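About Plurlow

Plurlow is a motorsport preparation and engineering company based in Drovdale. We build, run and look after circuit racing cars for club and national championship drivers, and we make a small range of parts that we sell to other teams.

How we started

Ulla Sandberg and Soledad Farías met while working as mechanics for a touring car team. When that team closed its workshop, three of its customers still had cars that needed running for the rest of the season. Ulla and Soledad took them on, working out of a rented farm unit with one two-post lift and a borrowed trailer. Two of those customers stayed with us for the following year and one still races with us now.

We moved to our present building in Drovdale when the farm unit was sold. It was a bus depot before we had it, so the doors are tall enough for the race transporter to be loaded under cover. The inspection pits were filled in except for one, which we use for gearbox work.

What we do

Race preparation. We strip, check and rebuild cars between meetings. Every car has its own job book, which the owner can read at any time. Work is quoted before it begins, and if we find something that changes the quote we telephone before going any further.

Arrive and drive. We own four cars that can be hired for a single meeting or for a full season. The hire price covers transport, fuel, one set of tyres per meeting, mechanics and a place in the awning. It does not cover race entry, licence fees or accident damage. Drivers must hold the correct licence for the championship and should allow time for a seat fitting at the workshop before their first test.

Engines. Dyno work and engine rebuilds are carried out in-house for four-cylinder engines only. Larger engines are sent to a specialist and we handle the removal, refitting and running in.

Chassis and suspension. We offer corner weighting, geometry setting and damper servicing. Dampers are normally returned within a week outside the busy period from March to May.

Grasora parts. Grasora is our own name for the brackets, pedal boxes and quick-release fittings we design and make. They began as parts for our own cars. The list now runs to 164 items, most of them kept in stock. Parts made to order take longer and we will give you a date when you order.

The people

We employ 29 people across the workshop, the machine shop and the office. A few of them work at race meetings only. Ulla is in charge of the workshop and race team. Soledad looks after design and the parts business, and is the person to speak to about Grasora orders, drawings and trade accounts.

We take on up to three apprentices each October. They spend their first year moving between departments and attend college on day release. After that they choose either race preparation or machining. Apprentices go to race meetings from their second year onwards. Applications open in spring and details are posted on the Jobs page.

The race team

The team competes as Plurlow Racing. We enter the Urrutia Saloon Cup and the endurance series run by the same club, and we support customers in several other club championships where dates allow. Our cars are white with green sills, and have been since the farm unit, when that was the paint we had.

Customers are welcome in the garage and the awning during a meeting. Guests need to be signed in with the team in advance, as most circuits limit the number of passes. Children must be with an adult at all times and may not enter the pit lane.

Conduct at the circuit

All of our staff and drivers sign a short code of conduct before the season begins. It covers behaviour towards marshals, officials, other teams and spectators, both at the circuit and online. Abuse of any kind, including racist or sexist abuse, ends a driver's agreement with us. Complaints about anyone working for or driving with Plurlow should be sent to the office in writing, and either Ulla or Soledad will reply.

Visiting us

The workshop is open on weekdays from 8.30am to 5.30pm. Please ring before you travel, particularly in the week before a race meeting, when much of the team may be away. The parts counter closes at 4pm. Parking is at the rear of the building, and trailers should use the second gate.
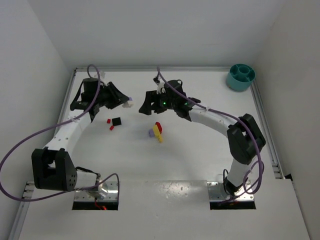
Twin arms and coloured blocks on the white worktop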